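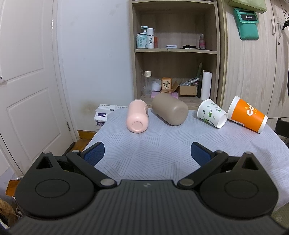
Mitali reckons you can own too many cups, and that a house with two people in it has no business needing more than one shelf for them. She said this standing in my kitchen on Sunday with her coat still on. So. That's how the great drinkware clear-out got started, I'm blaming her.

Quick post, got to be out the door by half past.

Background for anyone new: we moved into the flat in December and I never really unpacked the kitchen, I just sort of put things where there was a gap. Bottles in with the baking trays. Paper cups in three different places, from three different parties. Every time you opened the tall cupboard something rolled out at you. I'd got used to catching things with my knee.

So Sunday evening everything came out. Onto the floor, onto the worktop, onto the table with the lavendery cloth on it (the one with the thin grey lines and triangles, I've had so many people ask about that cloth, it was a present from Chrysanthi and no she can't remember where she got it). Then a few bits at a time on the table to decide about. Bottles and paper cups first as they're the worst offenders.

**The pink bottle.** Glossy, pale pink, keeping it. I had it all through my old job and it fits the side pocket of my rucksack, which hardly anything does. Needs a proper scrub round the neck with the little brush. Where is the little brush. That's another post.

**The brown one.** Well, taupe if you're being fancy. Bigger than the pink, matt, nice in the hand. Rafail thinks it should live at his desk and I think it should live in the car. We've left it that he gets it on weekdays. I give that a fortnight.

**Paper cups.** Right. This is where I get silly. There's a white one with green leaves and plants all over it, left from Huệ's birthday, and a larger orange one with a white band top and bottom, and I kept one of each so I'd remember which ones to get again. That was the plan anyway. I never wrote down the shop, so what I've got is two paper cups and no shop. If anyone knows where the leafy ones are from PLEASE comment, they were so pretty with the elderflower in.

The orange ones I'm less fussed about. They were for the Bikevent picnic, Periklis ordered them and ordered far, far too many – we'd said 57 people tops and he got a box of 800. Eight hundred! His cousin's café took most of them. We were still using them for paint water in spring, and there's a sleeve in the boot of the car even now.

I asked him last night if he wanted a few back and he just laughed and changed the subject.

What's worked so far, in case it helps anyone with a similar cupboard:

- bottles lying down, not standing. I know. But our shelf is low and deep and they kept going over like skittles. On their sides with the base facing out you can see what you've got and grab one
- a rolled up tea towel at each end so they don't wander
- lids in a separate tub. ALL lids. If a lid has no bottle after a week it goes
- paper cups in one place, top shelf, in a bag with the napkins and the candles. Party bag
- mugs I haven't done yet, don't ask

The lids were grim. I ended up with 10 that fit nothing at all. One of them was from a flask I lost on a train to my sister's, and I'd been carrying that lid from flat to flat ever since. Gone now. Felt quite good.

Also found: a corkscrew, the missing tea strainer, half a packet of birthday candles, and a note from the previous tenant saying the second drawer sticks if you push it from the left. Would of been useful in December.

Rafail came in around nine and asked if we were moving again. Then he made toast in amongst it all and left crumbs on the clean bit.

Things I still want to sort before the weekend:

1. the little brush (see above)
2. somewhere for the big jug, it's too tall for everything
3. mugs. Fine. Mugs
4. the tray thing from Moura that I bought for the hall and that has never once been in the hall

I did look at those wire racks that hold bottles on their sides, like for wine but smaller. Couldn't justify it. Tea towels are free and I've already got them. If the tea towels start to annoy me I'll reconsider, and I'll tell you wich one I get.

Mitali's coming round again on Thursday and I'd like her to open that cupboard without me hovering. She will say it's still too many. She's got two mugs and a glass, total, and when you visit her in a group somebody has to drink out of the measuring jug. I've been the measuring jug person. It holds a lot of tea, I'll give it that, but you get it all down your chin.

Anyway I'm late now. Table still needs clearing before dinner, and the cloth wants a wash as well – cool one, it's gone a bit soft and I don't want the lines to fade.

Mugs tomorrow, if I can find the energy. Leafy cup people, comments are open.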